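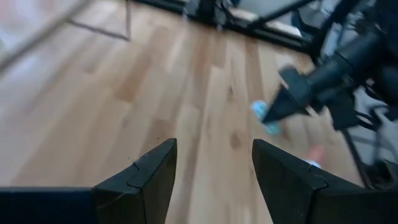 How do people remember everything that happened in a baseball game?

They write it down on a scorecard while the game is going on. One person sits with a pencil and a sheet of paper full of little boxes, and puts a short code in a box each time a batter finishes his or her turn. This is called keeping score.

Keeping Score for Beginners
Print this page | E-mail this page

Maybe you think that the score is only the two numbers on the big board. These numbers tell you who is winning, but they do not tell you how. If your team has four runs, did somebody hit a home run? Did the pitcher walk too many batters? On the board you cannot see it. On a scorecard you can find it, even many years later. The club of Stuto has 1104 filled scorecards in its office, and the oldest ones can still be read by any person who knows the code.

What does a scorecard look like?

It is a big table. On the left side you write the names of the batters, from the first one to the ninth one, in the order in which they bat. On the top you see the numbers of the innings. So every batter has a row, and every inning has a column. Where the row and the column meet, there is a box, and in most scorecards there is a small diamond printed inside the box. The diamond is the bases. The bottom corner is home plate, the right corner is first base, the top corner is second base and the left corner is third base.

There is one page for each team. When the teams change sides, you turn to the other page.

The fielders have numbers

Now comes the part which confuses almost every beginner. Each fielding position has a number, and it has nothing to do with the number on the player's shirt. The numbers are always these:

1 pitcher
2 catcher
3 first base
4 second base
5 third base
6 shortstop
7 left field
8 center field
9 right field

Look at number 6. You would expect that the shortstop comes before third base, when you walk around the infield from right to left, but it is not so. First base is 3, second base is 4, third base is 5, and only after this comes the shortstop. You must simply learn it. At the Saturday-size field in Canville the children stand at their positions and shout their number, one after the other, and after a few practices they know it.

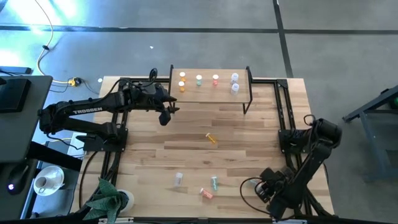 Six small containers on the raised shelf behind the table.

How to write an out

Let us say that the batter hits a ball on the ground to the shortstop. The shortstop picks it up and throws it to first base, before the batter arrives there. The batter is out. The shortstop is 6 and the first base player is 3, so you write 6-3. The first number is who threw the ball, the last number is who made the out.

If the ball goes to third base and from there to first, what do you write? It is 5-3.

A ball which is caught in the air is even easier. You write F for a fly ball, and then the number of the fielder who caught it. F8 means that the center fielder caught it. Some people write L for a line drive, which is a ball that flies hard and straight, and P for a pop-up, a ball that goes very high but not far. So L4 is a line drive to second base.

If one fielder makes the out alone, for example the first base player picks up the ball and steps on the base, you write 3U. The U is for "unassisted," a long word for "without help."

After each out you write a small 1, 2 or 3 in the box and draw a circle around it, so that you know which out of the inning it was. After the third out, draw a line under the box, and the next batter will begin in the next column.

The letter K

A strikeout is a K. Why not an S? The S was already used for another thing, the sacrifice, when they made the code a long time ago, and K is the last letter of "struck."

There is also a K which looks in the wrong direction, like in a mirror. You use it when the batter did not swing at the third strike and only watched it go by. In some ballparks the fans hang up a paper K for each strikeout of their pitcher. Now you will know why one of them is sometimes turned around.

How to write a hit

When the batter arrives safely at first base with a hit, you draw a line from home plate to first base along the diamond, and you write 1B next to it. For a double you draw the line until second base and write 2B. A triple is 3B, and a home run is HR, with the line going all the way around.

Other ways of reaching first base have their own letters:

BB is a walk (it means "base on balls")
HBP is hit by pitch
E is an error, with the number of the fielder who made it
FC is a fielder's choice, when the defense tries to get another runner instead of the batter

When the runner goes forward later, you come back to his box and make the line longer. If the runner comes home, you color the whole diamond. At the end you only have to count the colored diamonds, and you have the runs.

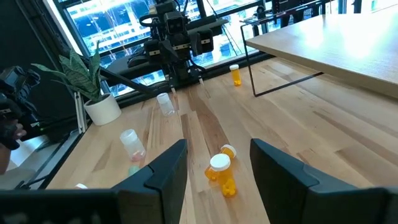 Two orange bottles with white caps on the wooden floor.

A double play

A double play is two outs in one play, and it is fun to write. There is a runner on first base. The batter hits the ball on the ground to the shortstop. The shortstop throws it to second base for one out, and the second base player throws it to first base for the other out. The code is 6-4-3. You write it in the box of the batter, with DP next to it. In the box of the runner you write 6-4, as this is where he was out. Do not forget to give each of them the circle with the number of the out.

How do you know that you made no mistake?

There is a little trick with arithmetic. Each batter who comes to the plate can finish in three ways only: he scores a run, he makes an out (or another player makes it with him on the bases, it stays in his box), or he is still on base when the inning is over. So if you add the runs, the outs and the runners left on base, you must get the number of turns at bat.

Try it with a short game of four innings. In four innings there are 12 outs. The team scored two runs and left one runner on base. Twelve and two and one makes 15, so you must find 15 used boxes on the page. If you find 14, then you forgot one batter. Look first at the walks, they are easy to forget.

Why does a batter "bat a thousand"?

From the scorecard people also calculate the batting average. You take the hits and divide them by the at-bats (walks do not count as at-bats). A player with one hit in four at-bats has 1 divided by 4, which is .250. We say "two fifty." If a player has a hit every time, the average is 1.000, and people read it as 1000. From this comes the expression "batting a thousand," and grown-ups use it also when they do not speak about baseball. 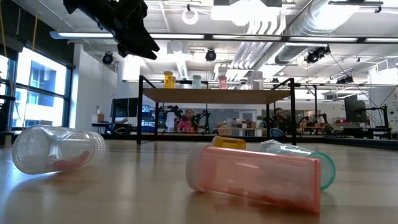
Maritza Arango wrote to us that beginners should keep only one team the first time, and that she still has a card from Giraldo Park, from a game with 1653 people in the stands, on which she lost the whole sixth inning while she was buying lemonade. She asks also what to do in such a case.

You have two possibilities. You can ask a neighbor who is keeping score too, and copy from him. Or you write WW in the box. It means "wasn't watching," and many scorekeepers have used it.

What you need to begin

A pencil with a good eraser, something hard to put under the paper, and a scorecard. You can draw one with a ruler. Make the boxes big. A thumb is a good measure for the width. Begin with a short game, or with a game on TV, where they show the difficult plays again.

Words to learn

Inning: one part of the game, in which each team bats once.
At-bat: a turn of the batter that counts for the average.
Assist: a throw or a touch of the ball which helps another fielder to make an out.
Left on base: a runner who did not come home before the third out.

Text: Jhonatan Mamani, for the Lolluncombe Young Fans Pages

Contact us | Copyright Lolluncombe Young Fans Pages | Back to top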